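Can It Clear the Table Yet?
Final report, Household Tasks group
23rd November

Our question was whether a machine can do the chores in a small café after closing: stacking cups, wiping down, folding napkins. The café chain Imora says on its careers page that it hopes so. We are students and several of us have worked closing shifts, so we had opinions before we had data.

We did not build a robot. The Nosidton workshop lent us hand-held grippers, and we did the chores ourselves with two fingers and a trigger in place of a hand. The recordings then went to Tiedemann, the learning software our department uses, which trained a policy for the arm downstairs. The idea is that if a person can't do a job with the gripper, the arm has no business trying.

It is a humbling way to pick up a cup. Most of us got slower for the first hour, then better, then bored, and the boredom shows in the recordings.

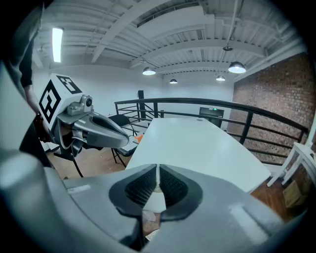 4. Working with the grippers

The fingers open into a V and the pads on the inside have a dark mesh texture, good on ceramic and hopeless on a wet napkin. The other gripper has a cube on top with black-and-white markers on it, and a small camera under the cube. Held up over a long white table it looks very scientific. After 90 minutes it feels like carrying a toaster by its plug.

We recorded 100 tries at cup stacking. People using the grippers managed nearly all of them. The arm, trained on those same tries, could stack 2 cups if they started where it expected them - move one a hand's width and it closed firmly on air.

Folding went worse. Prultine, the simulator we used for practice, folds a napkin beautifully. Our arm produced something we logged as "a shape."

5. What we would change

More starting positions, shorter sessions, and a second table so that resetting the cups doesn't hold everyone up. Napkins should wait until the next group, who start in December and have been told.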